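Esholm Forums > Home & Workshop > Gadgets and Automation
Can a machine put the washing away yet?
Started by pegbasket, Sunday, December 7, 2025

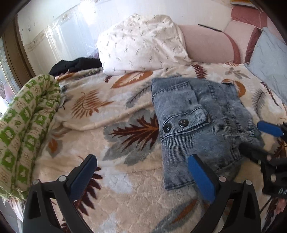

Two grippers, one folded bit of denim, feather blanket underneath.

pegbasket wrote:
Evening all. My sister and I had a long natter over lunch about whether we'll see a machine that does the laundry in our lifetimes, and I mean all of it, the sorting and folding and putting away, since the washing machine has done the wet part for donkey's years. She says it's just round the corner. I say she has never tried to fold a fitted sheet. I've got 14 shirts waiting on the landing as I type and I would hand over good money tomorrow to anyone who could make them vanish into the wardrobe. So where are we really up to? I'd love to hear from people who work with this sort of thing as well as people who, like me, just have a lot of washing.

dovley_dan wrote:
Lovely topic, and I'm afraid I'm with you over your sister. I spent years on a packing line at Dovley and the arms there were marvellous at one thing, which was picking up the same box from the same spot all day long. Put the box down crooked and everything stopped while somebody walked over and nudged it. Now think about denim on a fleece blanket. Both of them are soft, both of them move when you touch them, and if you pinch a bit too low you come up with a handful of blanket as well. I do that myself with two good hands and my glasses on!

mangle_and_mop wrote:
I think you're being a touch gloomy, Dan, if you don't mind me saying. A box line was set up for boxes, so of course it sulked at anything else. The newer stuff learns from people doing the job, which is a different kettle of fish altogether. Denim strikes me as one of the kinder things to start on as well – it's stiff, it holds a crease, and there's a nice thick seam to get hold of. I'd worry far more about tights.

pegbasket wrote:
Tights! I hadn't even thought of tights. Or duvet covers with a sock hiding in the corner.

Clastix_fan wrote:
Small shop-floor view from me. We cut and stack fabric panels, and we looked hard at automating the stacking in July. The demonstration was very good indeed, it got through 50 pieces without a hiccup, and then we gave it a thinner cotton and it kept lifting two at once. We've still got people doing the stacking and they are quicker, and cheerier company too. I wouldn't say never. I would say ask to see it working on your own cloth before you sign anything.

dovley_dan wrote:
Thank you, Clastix_fan, two at once is exactly the trouble I had in mind.

mangle_and_mop wrote:
But 50 without a hiccup is a good long run, surely? My lad couldn't fold 50 of anything without wandering off for a biscuit. I'd take a slow machine that gets a few wrong, so long as it plods along while I'm out at the shops.

pegbasket wrote:
Now that does appeal. I don't think I'd mind slow, as long as it left my buttons alone. Would it cope with a bed, though, or would I need to clear a proper table for it? I do all my folding on the bed, pillows and cushions and all, and I'm too old to change.

Clastix_fan wrote:
A plain flat table would be easier on it, I'm sure. We had to change our bench top for the trial. I'd save the bed for the second model, personally.

kettle_on wrote:
Been reading along with a cuppa. If one ever turns up for under 600 pounds I'll have it on order the same day, tights or no tights. Peg, have you done those shirts yet?

pegbasket wrote:
I have not. Going up now.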